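Ika opens orders for Basex, a kit for robots that work with household shelves and baskets

FOR IMMEDIATE RELEASE

Ika, a maker of software and hand tools for mobile robots, announces today that its Basex kit is available for order. Basex is intended for research groups, care-technology laboratories and service companies that already own a robot with an arm and would like it to handle ordinary storage: open shelves, baskets, boxed goods and the soft things that people keep between them.

The kit contains a gripper with changeable fingers, the Evis camera set, a small computer for mounting on the robot, and the Basex software with a license that does not expire. It is sold directly by Ika and, for customers in Ireland and the United Kingdom, by the distributor Ó Briain, who also provides installation and the first training of staff.

Why shelves and baskets

In most demonstrations of robot arms, the objects are placed on a clean table with good distance between them. Customers of Ika have told us many times that their real work looks different. The objects stand on a wire shelf, they overlap each other, and a part of them is inside a basket. A soft toy has another shape each time it is put down. A carton can be tilted, and a box can reach a little over the end of the shelf.

For this reason the development of Basex was done with common household furniture from the beginning. The test room of Ika has a black wire shelving unit against a white wall, and it is filled in the way a family could fill it. On the top shelf there are a blue plush whale, a white bowl, a brown cardboard box and white packages that lie at an angle. A woven basket with a gray liner has its place on the shelf under them. The view of the robot's head camera should give the software enough information to decide which object is in front, which one is partly hidden and where the basket has its handles.

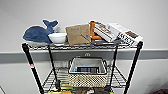

Two cameras, one picture of the work

The Evis set has 2 cameras. The first is mounted at the head of the robot and watches the general situation. The second is very small and sits at the wrist, near the gripper. Each of them has its own task, and the software changes its attention between them during the movement.

The head camera is used for planning. Basex looks for flat surfaces, for the posts of a shelf and for the rims of containers, and makes a simple map of the places where the arm can enter. Wire shelves were a difficult point in earlier versions of our software. The grid lets the camera look through to the level below, and the depth values can jump between the wire and the things behind it. Basex now treats the grid as one continuous surface for planning the movement of the arm, but continues to use the color image for finding objects that lie under it.

The wrist camera takes over when the gripper comes close. It shows the rim, the opening and the contents from a short distance, together with the gripper itself. The fingers remain in the lower part of the image during the work. The software uses this to compare the position of the fingers with the position of the rim, and it corrects the movement in small steps.

Both cameras are calibrated together with a printed board that comes in the box. The procedure is guided on the screen and the operator does not need to write any code. When a camera has been removed for cleaning, it must be calibrated again before the robot returns to work.

Handling a basket with things inside

The most requested function of Basex is the handling of a filled basket. A basket is soft at its sides, its weight is not always in the middle, and the things inside can slide when it is tilted. The kit includes a special behavior for this, called Basket Mode. In this mode the software first looks for a handle or a handle opening. If none can be found, it looks for a free part of the rim. The closing force of the fingers is increased slowly, and the motor current is measured the whole time.

A basket should be tilted only as much as the user permits in the settings. The operator can choose a lower limit for fragile contents or a higher one for textiles and toys. During the movement, Basex continues to look at the contents through the wrist camera. In one view from our tests, a dark boxed item is upright near the front wall of a cream-white basket, and something light blue and rounded is behind it. Such a combination of a flat, stiff package and a rounded object is useful for testing, because the software must keep the two separate even where one covers the lower portion of the other.
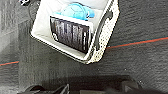 Results from the test period

Before the opening of orders, Ika made some 600 practice runs with Basex. They included moving a basket, taking a single object from a shelf, and putting an object into a basket between other things. The arrangement was changed between the runs, so the software could not simply repeat a movement which it had learned before.

The best results were reached with baskets that have a visible handle and a firm rim. Cartons with straight sides were also handled reliably. Shiny bowls remain more difficult, in particular when there is a strong light directly above. For these objects we recommend the rubber fingers from the kit and a reduced speed of the arm. Very thin plastic bags are not supported in the present version, and the software will ask the operator for help when it believes that it sees one.

The test data can be requested by customers who wish to compare Basex with their own system. It contains the images from both cameras, the positions of the arm and a written note for every run that was stopped by the operator. We think it is correct to give the stopped runs together with the good ones, so that a buyer can judge which tasks are suitable.

Installation and training

Basex can be mounted on most arms with a standard tool flange. Ika provides a list of tested arms on request, and adapters for older models can be ordered separately. The computer is connected to the robot by a network cable and takes its power from the battery of the robot or from a wall adapter.

Customers of Ó Briain can book a training at their own place. It takes 2 days and is planned for a small group. The first part is about mounting, calibration and safety, and the second part is done with the customer's own shelves and containers. We ask customers to leave the shelves as they normally are and to not put them in order for the visit. The trainer will adjust the force limits and the tilt limits together with the people who will use the robot afterwards.

Remote support is included for all kits, also for those which were bought without training. Software updates are offered through the network connection, but they are never installed while the arm is switched on. Laboratories that do not permit a connection to the outside can receive the updates on a storage drive.

Safety

The kit is for use by trained staff, in a work area where the emergency stop of the robot can be reached at all times. Basex does not replace the safety functions of the arm. It adds a force limit at the fingers and a slow mode, and it stops the movement if the wrist camera loses its view for longer than the allowed time. Before the arm reaches into a shelf, the planned path is shown on the screen and can be refused by the operator.

The kit should not be used for carrying hot liquids, open knives or anything which could hurt a person if it falls. These limits are written in the manual, and we ask all customers to read this chapter before the first start.

Price and availability

Orders are accepted from today. The first kits will leave the workshop of Ika in September, in the order in which the requests were received. The price depends on the adapter and on the choice of fingers, and a written offer is sent on request. Universities and public research institutes can ask for the education price, and a discount is given from 5 kits.

Owners of the earlier Evis single camera can continue to use it as the wrist camera of Basex. In this case only the head camera, the computer and the gripper need to be ordered. Please mention the serial number of the camera in the request, so that we can confirm the right cable.

About Ika

Ika develops grippers, cameras and software for mobile robots that work in rooms made for people. The company sells to research groups and to service companies, and builds its products in its own workshop.

About Ó Briain

Ó Briain is a distributor of laboratory and automation equipment. It is responsible for sales, installation and training of Basex in Ireland and the United Kingdom.

Press contact

Press office of Ika. Both pictures in this release may be used free of charge in reports about Basex, with the credit "Ika". Larger files and the technical data sheet are available from the press office.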